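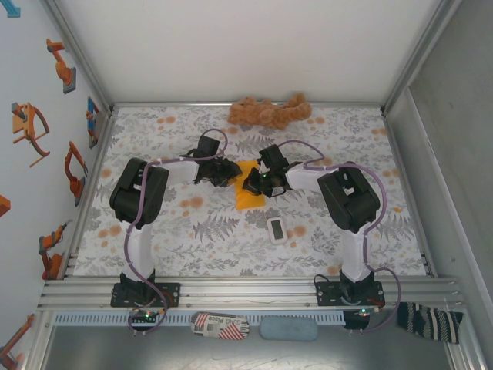 # A Thousand Small Reaches: My Days Feeding a Robot Its Examples

Robotics / Machine Learning / Features

4 min read

Search articles Search Clear

The first thing I learned at Varkton is that I'm terrible at being a robot. I had come to Plindalwood to write about a learning system called Plinora, and I'd pictured myself in a corner with a notebook and a coffee. Within an hour I was sitting at a bench called Bravo with a control handle in each hand, trying to get two mechanical arms to meet in the middle without bumping noses.

Bravo is a white-walled box with a pair of black-and-white arms on an aluminum rail at the front. The floor is a mat printed with gray ferns and orange dots, the sort of thing you might see under a baby, and there are orange robot arms stuck all over the left wall. I liked it right away. A plush bear lies at the back (on its side, limbs out, the picture of a good Sunday), and I found myself checking on it between runs.

The work goes like this. You read the instruction off a screen, you move the handles, the arms copy you, and everything gets recorded: the joint positions, the camera views, the sentence you were given. That's one example. Then you do it again! Plinora had 1,336 of them on the day I arrived and the team wanted 3,000 before January, so my help was welcome, even the wobbly kind.

My shift was all about the yellow piece in the middle of the mat. Bring both grippers in, get hold of it, move it, let go, back off. I've been picking things up since before I could talk, and I still spent most of the morning closing the fingers on thin air. There's no feeling in the handles, none at all, so you end up staring at shadows to guess how high you are. I leaned so far forward that my forehead touched the screen.
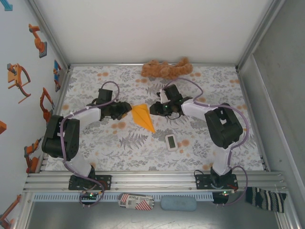

## What counts as a good one

I assumed the perfect runs were the ones worth keeping. The crew at Varkton is pickier than that, and also more forgiving, depending on what went wrong. A missed grab followed by a calm second try gets saved and tagged as a recovery, and they love those. A run where I stopped halfway to scratch my ear gets tossed. The system can't tell an ear scratch from a thoughtful pause, and they'd like it not to pick up my habits.

Speed was my other problem. When I was nervous I rushed, and when I got comfortable I showed off, swinging the right arm in from way out wide like I was parking a boat. Both look strange on playback. The advice I got was to move as if I were handing somebody a cup of tea, and that did help, though my shoulders were up by my ears for most of it.

The little white gadget with the gray screen was my nemesis. It sat just below and to the right of the yellow piece, right where I wanted my gripper to go, so every approach had to respect it. I asked if we could slide it over a bit. No, we could not! Stuff that isn't part of the job is still part of the example, they told me, and a system raised on tidy tables gets confused the minute it meets yours or mine. The same goes for the odds and ends out in front of the rail, a black-and-white striped sock among them.

## The long middle

By late afternoon I was in a groove. Reach, close, lift, open, back. The purple cables bobbed along over the arms and I stopped noticing them, then stopped noticing my hands as well. I did eight good ones in a row and looked around for somebody to tell.

Regular operators aim for 200 a shift. I won't say what I managed, but I asked twice whether the counter was working. They have tricks, of course. One of them hums, and says the humming keeps her hands at an even pace. Another swaps his chair for a stool after lunch. They all write odd runs down on paper, even though there's a button for it, and the paper is the first thing the training people ask for in the morning.

I went back the next day, partly for the story and mostly because I'd dreamed about it. My first run was a clean save. My second was a recovery. On the third I scratched my ear.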